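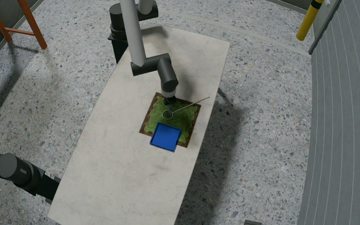
Why does a planner that works all morning fail after lunch? Usually something upstream changed, and in my case the something was a config file I had edited at 11:50 and forgotten by the time I'd found my sandwich.

Notes > Skenness > Simulation diary

6/23/21 – posted by the Skenness sim desk
3 min read

So, the planner. I had dropped the collision padding to 2 millimeters to see if the solve time would come down. It did come down. It also started handing me approach paths that grazed the table, and the physics engine took this as a personal insult and threw the arm into a pose I would not wish on a folding chair. Put the padding back, deleted the clever comment I'd left beside it.

The ring tool is still the hard one. The long thin handle is no trouble for the grasp sampler, but the loop gives it ideas. Seed 3731 is my favorite: it proposes a grasp in the empty middle of the ring, with a confidence score most people would save for the sunrise. Dornetti (our grasp scorer, named before my time) only checks the surface normals at the two contact points, and if you hand it a bounding box it will cheerfully invent the contacts. I switched it over to the real mesh. Slower, but it has stopped trying to pick up air.

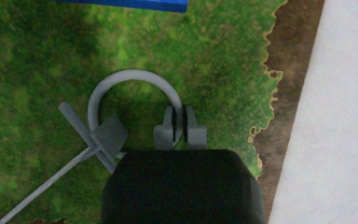
The wrist angle is next. Dalus plans in joint space and then checks the tool pose at the end, so a perfectly good grasp can arrive rotated by a few degrees and still pass. I added a pose cost along the last part of the approach and reran the batch. Some 59 rollouts got through before the logger filled the disk – my fault again, I was saving depth at full resolution because I once needed it in a different project.

Lindsay wants the replay tool to scrub backward. I would settle for it scrubbing forward without losing the gripper state. Left a ticket.

Tomorrow: texture randomization on the mat, clear out the old depth files, and find out who set the friction default to zero. I have checked the commit history and would rather not discuss it.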